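双臂遥操作采集工位操作规范更新 Numlow发布第2版

本报讯 协作机械臂遥操作数据采集的工位操作规范第2版于11月定稿，由Numlow牵头编写，Skarkora与Golob参与条文验证。新版共19条，适用于桌面级双臂工位，内容涵盖工位布置、人员站位、手持主控器的使用、末端夹爪检查以及数据留存。第1版中分散在各附录里的安全要求，此次统一并入正文。

变化最大的是人员站位一章。第1版只规定操作员应处于从动臂最大伸展范围之外，没有说明相邻工位之间如何协调。新版要求，凡两个及以上工位共用同一区域，应在地面或台架上标明各工位边界，操作员手持主控器时，肘部和前臂不得越过相邻工位的边界线。确需越线调整物品的，应先将从动臂切换至保持状态，并口头告知相邻操作员。

台架方面，规范允许采用铝型材框架，但立柱、横梁和斜撑的连接件须在每班开始前做一次手动紧固检查。固定在框架上的相机、机械臂底座及线缆应分别登记，任何一项移位后，须重新进行手眼标定，标定未通过的工位不得继续采集。线缆不得悬垂于夹爪运动路径之内。

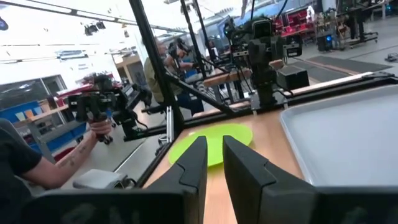

桌面物品的摆放也有了明确条文。盘、托盘一类扁平物件，应在任务单中写明初始位置的允许偏差，每次复位由同一名操作员完成。夹爪接近扁平物件边缘时，下降速度不得高于任务单所列上限，指尖与桌面接触后，应立即停止下压，不得以持续施力的方式完成抓取。因下压造成夹爪指尖移位或开裂的，该次记录应标为无效，并保留原始数据备查。

夹爪指尖列为易损件。规范规定，累计开合满3000次或外观检查发现缺损时，应成对更换，不得只换一侧。更换后须重新记录闭合零点，零点数值写入工位日志。腕部相机视野内应能同时看到两侧指尖，更换指尖后应重新确认。

主控器部分新增了“对齐后启用”要求。操作员拿起主控器后，主控端与从动端关节角的差值应先降到限值以内，系统方可建立跟随关系。Skarkora在验证意见中提出，限值若按关节统一设定，腕部关节容易出现误判，建议分关节给出。该意见已被采纳，六个关节的限值列于附录B。Golob另提出放宽第6条中急停按钮的安装距离，编写组未予采纳，理由是双臂工位的操作员常有一只手被主控器占用，按钮应保持在另一只手无需移步即可触及的位置。

数据留存部分要求每段记录附带工位编号、标定版本、指尖更换序号和任务单版本，缺少任何一项的记录不得进入正式数据集。操作员身份以代号登记，画面中出现人员面部的，按各单位既有的个人信息管理办法处理，本规范不另作规定。

承担条文试用的Pekier表示，试用期间问题集中在班次交接环节：前一班移动过相机支架但未登记，后一班沿用了旧标定。新版因此在交接表中增加了支架状态一栏，由交接双方签字。

规范自发布之日起设6个月过渡期。过渡期内，第1版与第2版可并行使用，但同一数据集不得混用两个版本的标定记录。移动底盘上的双臂设备不在本次适用范围之内，相关条文由编写组另行起草。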